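About Cekberg

We started Cekberg because we kept meeting people in small labs who wanted a robot to handle their tubes and had no good way of finding out whether one would suit them. Our answer is Multar, a planning and trial service that lets you try a bench layout in simulation -- racks, arms, mats and all -- before you spend a cent on equipment.
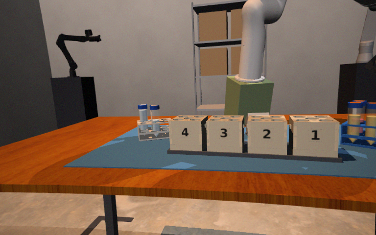 A Multar trial bench, with numbered racks 1 to 4 in front of the white arm.

You send us your measurements and a bit about your day, and we build your bench and run the handling jobs on it for 30 days. Labels, rack colours and spacing can all be changed along the way, and we're always glad to

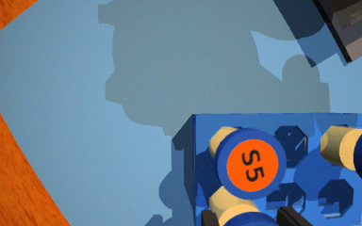

go back and move something if it doesn't feel right to you. Our customers have run 3,488 trials with us so far, and we still love opening up a new one!

Multar comes in two plans, Breltach for a single bench and Beyene for a whole room. If you're not sure which you need, please get in touch and we'll happily talk it through -- bring your questions, however small.

Page updated 5/23/26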